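How to Run a Robot Open Day Demo That Visitors Can Try

Posted Thu 6 September

I've now helped with two open days at Tanano, and the first one (back in February) was a bit of a mess. We had people lined up down the hall, one desk, and no plan for what to do once they got to the front. The second went so much better that Védís Arnardóttir asked me to write down how we set it up, so the folks at our Grovurum site can do the same thing. So, this is my how-to! It covers a hand-held gripper demo, the kind where a visitor picks things up with a gripper in each hand and gets a feel for what the robot has to work with.

What you need

A pair of hand-held grippers with their marker cubes on
A desk with space to walk up to it
One soft thing to pick up (a cloth is best, more on that below)
A power strip and more extension cord than you think
A sign-up sheet
One host per visitor, plus someone at the door

Step 1: Set up the room the day before

Pick a normal room. We tried to make ours look like a showroom in February and it took hours, and then visitors were scared to touch anything. This time we left the desk the way a desk usually is, with a plant and a mouse pad on it, and people relaxed right away. A job like tidying up only makes sense if it looks like a place where somebody might need to tidy up.

Then walk the floor and look down. Cables are the big one. Plug everything in, stand where the visitor will stand, take two big steps back, and see what your heels find. Tape down whatever you can and move the rest. Do it again in the morning, because cables wander overnight (ours do, anyway).

Step 2: Check the grippers

Open and close each one a few times. Look at the black-and-white patterns on the cubes and wipe off any fingerprints with a dry cloth. If a cube wiggles when you tap it, tighten it before anybody walks in. I lost 12 minutes to a loose one in February with a whole family watching me hunt for a screwdriver.

Step 3: Do the first pick yourself

Don't talk for too long up front. I used to have a speech! Now I say hello, take a gripper in each hand, and pick up the cloth. Push your sleeves up first, keep your arms out in front of you, and go slowly enough that people at the back can follow.

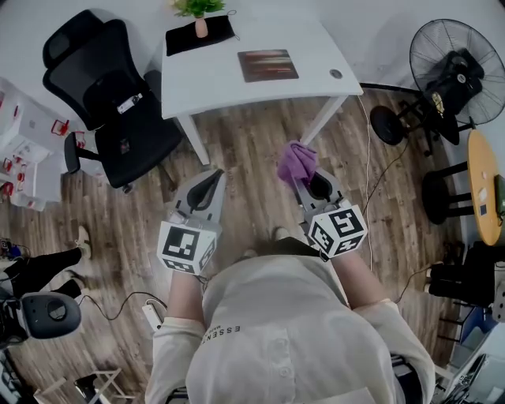 Cloth in the right gripper, left one open and ready.

Start with the cloth and save the hard things for later. It can't break, it doesn't roll away, and it's a lot trickier than it looks – kids especially go for the middle of it and are surprised by how it bunches up. Once you've done your pick, put it back down in a heap. If you lay it out nice and flat, the visitor gets a harder start than you did, and that's a little mean.

Step 4: Hand over

Give the visitor one gripper first, in whichever hand they write with. Let them open and close it on nothing for a bit. When they stop looking at their own fingers and start looking at the cloth, give them the second one.

Three things I say to everybody:

Move your feet. Everyone tries to reach from where they're standing.
Close slower than you want to.
If you drop it, leave it on the floor and pick it up from there. That's a good pick too.

Keep the cube side clear of sleeves and scarves. Long sleeves are the main thing that goes wrong, so ask before they start. 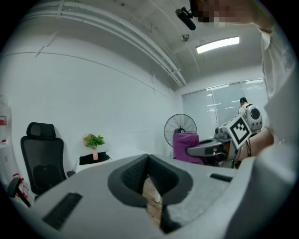

The other thing that helps is standing off to the side, a little behind the visitor's shoulder. If you stand in front, they perform for you and hurry. From the side you can point, and they keep their eyes on the job. I give each person 2 tries and then let the next one up, and anyone who wants more can go back in line. Plenty did!

Step 5: Keep the line moving

We had 73 names on the sheet this time, and the thing that saved us was having somebody at the door chatting with the next two people. They already knew about the sleeves and the slow closing by the time they got to me, so I could skip straight to the fun part.

Step 6: Pack up

Unplug at the wall, coil the cables loosely, and put the grippers back in their case with the cubes facing up. Our spare cubes are in the drawer in room 606, in the box marked Sirkiline. Please write it on the lid if you take the last one – and send me a note so I can order more.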